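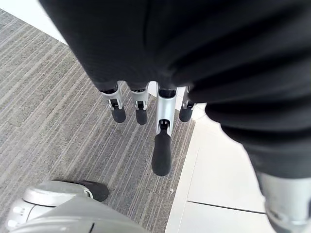

Fingers pointing down over the carpet, dark fabric draped above the hand.

Teaching the Trokau hand kit to load a dishwasher

By Elaheh Tabrizi
November

Search guides Enter keyword Go

I've had the Trokau kit on our humanoid for a month now and I love it (yes, even the cable routing). Dishes are a great first job, so let's set one up!

1. Park the robot and let both arms hang. Open Joly, the setup app, and run the finger check with nothing in the hand. Each finger should curl and come back without a click.

2. Save that open, hanging pose as "rest." You'll come back to it all the time.
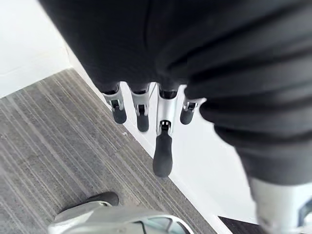
3. Now set the grip force. The slider goes up to 106 and I start mugs at 9, then nudge it up 2 at a time until the mug stays put when I tug it. Plates want more, but do mugs first.

4. Pull the rack all the way out before you start. Bring the mug in above the tines, lower it slowly, and save a point every time you change direction. Take your time here, it pays off so much later! 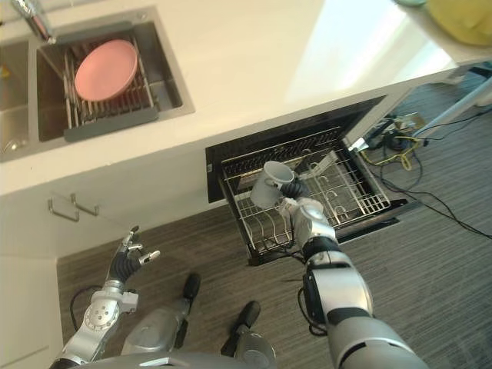

Gray mug held just above the pulled-out rack, other hand open.

5. Play it back at the slowest speed with a hand on the stop button. My first playback on Sunday took forever and I grinned through all of it.

Next I'm trying bowls, with a wider thumb angle.

Related
Fitow wrist mount: first fitting
Razia Siddiqui on naming your poses
Horkano charger review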